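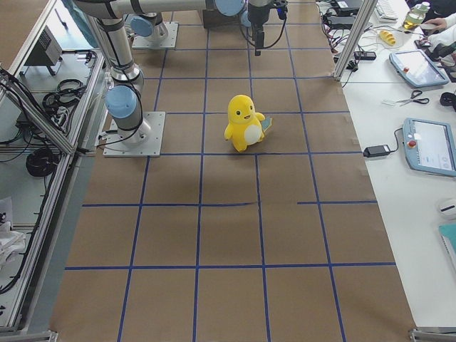 Wavus Learning Kit for Women's ICT Training Groups

The Wavus Learning Kit is a portable classroom set for organizations that teach basic and intermediate computer skills to women and girls in places with weak or shared internet. It holds a local server, a wireless access point, a battery and a full set of course material in one carrying case. Learners connect with whatever phone, tablet or laptop they have, and nothing they do in class uses mobile data.

The kit was developed at Radbridge with three partner training centers, and the current version went out to them in March. It replaces the first Wavus kit, which had no battery and needed a separate router.

What it does

The server stores lessons, exercises and learner records. When the case is switched on, it opens a closed wireless network named Wavus. Learners pick the network, open a browser and sign in with a short number given to them by the trainer. No email address or phone number is needed to make an account – this was asked for by trainers whose learners share a handset with other people in the household.

Progress is kept on the server and stays there until the trainer exports it. If an outside connection is available, the kit can fetch course updates overnight. It can also be updated from a USB drive.

Course material

The kit ships with 168 lessons in English, Swahili and French. Subjects are grouped as follows:

Using a phone or computer for the first time
Passwords, scams and online harassment
Spreadsheets and record keeping for small businesses
Mobile money and online selling
Introduction to programming
Applying for work online

The section on online harassment was written by Akinyi Mosoti and revised after a year of classroom use. It covers saving evidence, blocking and reporting, and finding local help. Trainers should read the notes for this section before teaching it and fill in the contact sheet for their own area.

Lessons can be switched on or off for each group. Trainers can add their own as PDF, audio or video files.

Specifications

Learners connected at one time: 22
Battery run time: 10 hours with normal classroom use
Storage: 512 GB, of which the supplied courses use less than half
Charging: wall power or 12 V vehicle socket, both cables supplied
Languages of the trainer menu: English, French
Case: hard shell with carrying handle and lockable catches

Video lessons drain the battery faster than text and audio. For a full day of video, plan to plug in over lunch.

In the case

Server and access point (one unit)
Battery, fitted
Wall charger and vehicle charging cable
USB drive with a recovery copy of the system
Printed trainer handbook
Sign-in cards for learners
Two keys

Learner devices and projectors are not supplied. The Iltden tablet set is sold separately and comes already set up for the Wavus network.

Trainer preparation

We ask each group to name a lead trainer, who takes a 90-minute remote session before the kit is first used. Yaryna Palamarchuk runs these in English. Sessions in French are led by Dace Mets. Recordings are on the USB drive for trainers who join later.

Warranty and repair

The kit is covered for two years, the battery for one. Batteries can be changed with a screwdriver and the steps are in the handbook. Other repairs are done by Ozoliņš, and the case should be sent complete with its charger. Export learner records before sending it in, as storage may be wiped during repair.

Ordering

Orders are taken from registered nonprofits, schools, libraries and women's cooperatives. Individual buyers should contact us first. Prices depend on destination and import duty, so we quote each order separately. Please include the delivery country, the number of kits and the languages needed.

Sales: Pin-yu Yip
Technical questions: Tarmo Kazlauskienė

Related products

Iltden tablet set
Spare battery
Additional sign-in cards
Trainer handbook, printed, French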